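Schmieder Drilthorpe smart speaker

I've had the Drilthorpe in my kitchen since December and I sell it on this page because I like it, so take the gushing with a pinch of salt. It's a voice assistant speaker from Schmieder, a bit bigger than a tin of beans, and it runs on the Pravside voice service. You say the wake word, you ask for what you want, and most of the time you get it.

I wasn't sold on talking speakers before this. My last one couldn't hear me over the kettle and kept adding "bread bin" to my shopping list (I own a bread bin, I don't need more of them!). The Drilthorpe has 7 microphones and it picks me up from the hallway with the radio on, which is more than my family manages.

Setting it up took me one mug of tea. You plug it in, open the Pravside app on your phone, pick your wi-fi and read out four sentences so it learns your voice. You can add other people later and it keeps their calendars and lists apart from yours - handy if you don't want your dentist appointments read out to the whole house.
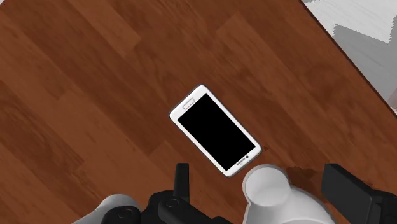
Timers are what I use it for most. You can name them, so I'll have "rice" and "eggs" going together and it tells me which one has finished. After that it's the weather at breakfast, then music, then reminders. The reminders follow you to your phone if you've gone out, and they've saved me from missing bin night more than once.

Sound is good for the size. It won't fill a big room, and the bass goes a bit woolly when you turn it right up, but for a podcast while you're cooking it's lovely.

There's a mute switch on the back that cuts the microphones off completely, and a small orange light comes on so you know. You can wipe your recordings in the app too, or set it to clear them every 24 hours like I do.

What I don't like: the power lead is short, and it still can't do two requests in one go. Ask it to turn the lamp off and play the news and you'll get a dark kitchen and silence.

Price is £70 with the plug included. It weighs 338 grams and comes in grey or cream. I post from Rostcombe, usually the next morning if you order before teatime.

Comments

tealeaf: Does it work without the app once it's set up?

Reply from the shop: Yes, mine carries on fine with my phone off. You need the app to change settings though.

Moggy_B: Bought the cream one for my mum. She says please and thank you to it. Agree about the lead, we had to get an extension.

northfacing: Had mine almost a year and the voice side is great, but it drops off my wi-fi whenever the router restarts. Anyone else?

Moggy_B: Ours did that until we did the update in the app, try that first.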